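Home | News | Labs | Safety | Contact

Harkine halts pusher arm trials after stop fault

July 4, 2020 | By Nuala Conneely | 5 comments | 27 shares

Harkine has suspended sorting trials on its Dosta test cell after the arm kept moving for 444 milliseconds past a stop command. The limit set for the cell is much shorter. There were no injuries.
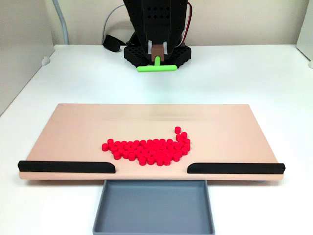

The fault was traced to a dropped message between the motion controller and the safety relay. The controller waited for a reply, then timed out and cut power by the slower route. The task itself is simple – a green T-shaped pusher moves small red pieces across a flat board, toward a gap between two black rails and the tray in front of it. Contact forces are low, but the same controller also runs heavier arms at the Mindholm site.

"The load on this bench is small. The delay would be the same with a large one," said Ciarán Hegarty, controls engineer at Harkine. The gripper holds the pusher by a brown block, and grip force was not affected.

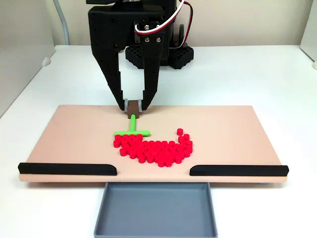
Next steps

Firmware build 2045 has been withdrawn. Trials will restart once the relay is wired directly to the drive supply and the stop test has been repeated at full speed.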